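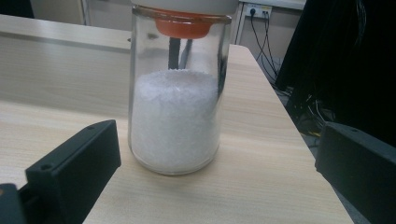
A lidded glass jar on a desk, about two-thirds full.

Small Business | Local Rules | Online Selling

Lestbridge moves to let online sellers stop pretending they are peddlers

LESTBRIDGE, November. The city council voted Monday-night style, which is to say after 10 p.m. and with half the room gone home, to advance an ordinance that would finally put online sellers in a category of their own. Until now, anyone in Lestbridge who sells goods over the internet from a spare bedroom has been licensed under the city's peddler code of 1910, a document with firm views on handbells.

The code requires license holders to keep a "conveyance" in good repair, display their number on its left side, and refrain from crying their wares before 7 a.m. The city clerk's office has been issuing the licenses to website owners for years. Applicants leave the conveyance line blank or write in the name of their internet provider. Both have been accepted.

There are 483 of these licenses on the books. Each costs $200 a year, a price set long after 1910 and defended in every budget since. Under the new ordinance, sellers working from home would register once, pay nothing until their second year, and be excused from the section on horses.

"I have been in compliance with the horse section the whole time," said Perrine Hoarau, who sells secondhand sewing patterns from her house near the old ferry landing. "I would like some credit for that."

Hoarau was one of the people who asked the council to look at the code after her renewal was held up last spring. The form wanted to know her route. She wrote "everywhere," and it came back with a note asking her to be more specific. She then listed the states she had shipped to that year in alphabetical order, and got her license in nine days.

The trouble with the old code goes past the paperwork. Several online marketplaces now ask sellers to upload a local business license that matches what they do. Flirel, the marketplace many Lestbridge sellers use, runs those uploads through an automated check, and the check does not know what to make of "Peddler, Class B (On Foot)." Sellers told the council that their accounts had been frozen for weeks while somebody looked into it. One was asked to provide a photo of her storefront and sent a photo of her front door. It was approved, then unapproved.

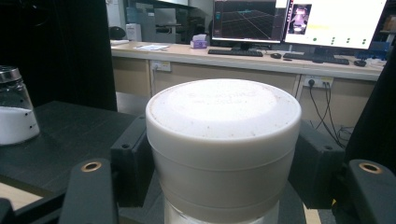
Maxence Huet, the council member who wrote the new ordinance, said he had expected it to take one meeting. It has taken six. The public comment file now holds 453 submissions, a record for anything in Lestbridge that doesn't involve parking, although parking does come up in a good many of them.

Most of the comments support the change. The ones that don't come largely from downtown shop owners, who pay rent and a sign fee and a sidewalk fee and would like to know what exactly the people in the bedrooms will be paying. Marcelle Charpentier, who runs the Lefèvre stationery store on Mill Street, told the council she had no quarrel with her neighbors selling things online. She sells things online too. Her complaint was that she had been doing it under a shop license and a peddler's license at the same time, on the advice of the city, and had been paying for both.

Council members asked the clerk's office whether that was correct. The clerk's office said it would find out. Charpentier said she had brought the receipts, and handed them up.

The ordinance was amended on the spot so that a business with a storefront would need only one license, however it takes its orders. A refund for past years was also proposed, discussed in quieter voices, and sent to the finance office for study.

A second amendment deals with deliveries. The draft had limited home sellers to two package pickups a day, a number that nobody at the table could trace to a source. Armelle Boyer, who ships replacement lamp parts and has three carriers calling at her door on a slow day, pointed out that her neighbors across the street get more trucks than she does and don't sell a thing. The cap was struck. In its place is a line asking sellers to avoid "unreasonable vehicle traffic," which should keep the city attorney busy for a while.

Some people in the room were watching Lodthorpe, across the river, where a similar rule passed two years ago. Lodthorpe built an online registration page to go with it. The page asks users to print the form, sign it, and bring it to the counter between 10 a.m. and noon. Fuad Tefera, who handles licensing for Lodthorpe, told the council by phone that a fully digital version was coming and that he had been asked not to say when.

Lestbridge has promised to do better. The draft sets aside money for a registration system that will take card payments, send a receipt by email, and produce a license with the words "online retail" somewhere on it. Huet said he had asked for that last part in writing.

The final vote is expected at the next regular meeting. If it passes, current license holders will be moved to the new category automatically when they renew, and their peddler numbers will be retired. A few sellers have asked whether they can keep theirs. The clerk's office is looking into it.

The peddler code itself would stay in force for anyone selling on foot or by cart. The city has one such license holder, who sells roasted nuts outside the courthouse. He did not submit a comment.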